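Shipping snacks overseas: how do I keep light foil packets from getting crushed?

Asked in Packing & Mailing by Lise Ross
Tags: parcels, food, cardboard, customs forms

I send a box of snacks to my sister every December. The contents are mostly individually wrapped cookies and bagged candy. Last year the parcel weighed 1270 grams on the post office scale and arrived with one side caved in. About a third of the cookies were crumbs. The candy was fine.

The carton was single-wall, reused, with one strip of tape along the top and bottom seams. I filled the gaps with tissue paper. Total transit was three weeks.

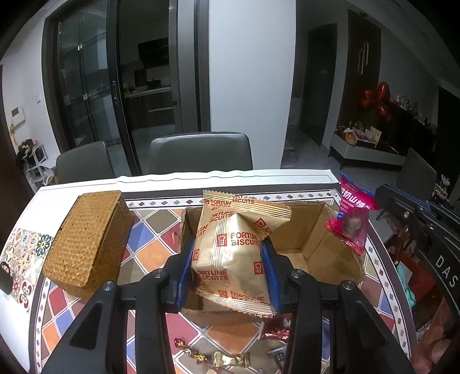
Fortune biscuits and the carton, flaps open

Questions: is double-wall board worth the extra weight, and should the foil packets go at the bottom or the top? The next price step is close, so I have maybe 50 grams to spare.

3 answers

Ronaldo Rivera
Accepted answer

Double-wall is the wrong place to spend the weight at that size. A new single-wall carton will outperform a reused one by a wide margin. Board loses stiffness every time it is creased or gets damp, and three weeks in transit usually includes some damp.

Packet position matters less than void space. A sealed foil packet has air in it and tolerates even pressure fairly well. It fails when something with a corner is pushed into it. Put the candy bags flat on the bottom, a sheet of card on top of them, then the packets in a single layer standing on their crimped ends, close enough that they do not shift. Another sheet of card, then repeat. Fill to the top of the carton. If the flaps close with a slight bulge, take one item out. If you can press the lid down with a finger, add paper.

Tissue is poor fill because it compresses and stays compressed. Crumpled kraft paper is better. It weighs more per sheet but you need fewer sheets.

Tape: H pattern, top and bottom, 2 inch tape. One strip down the center seam leaves the edges open, and the side panels then carry load without support. I suspect that is how your side caved in.

Check the price step with the carton sealed and labeled. Tape and a document pouch can add almost 50 grams on their own.

Foley

Agree with the tape part. I would still use double-wall. I mailed a box from Kornerlow last winter that weighed about the same as yours, and it came through with one dented corner. Also write FRAGILE on it, can't hurt.

Ronaldo Rivera, in reply to Foley
The label has no effect on automated sorting. Double-wall is fine if the weight allows it. In this case it probably does not — compare an empty carton of each type on a kitchen scale before buying.

Humness

Check the rules for the destination before you worry about the box. Some countries restrict anything with meat, dairy or egg in it, and baked goods can fall under that depending on the ingredients. List each item separately on the form with quantity and value. "Snacks" or "food" as a description gets parcels held.

Lise Ross, in reply to Humness
Form was itemized last year and it cleared with no trouble. Thanks, will check again for this year.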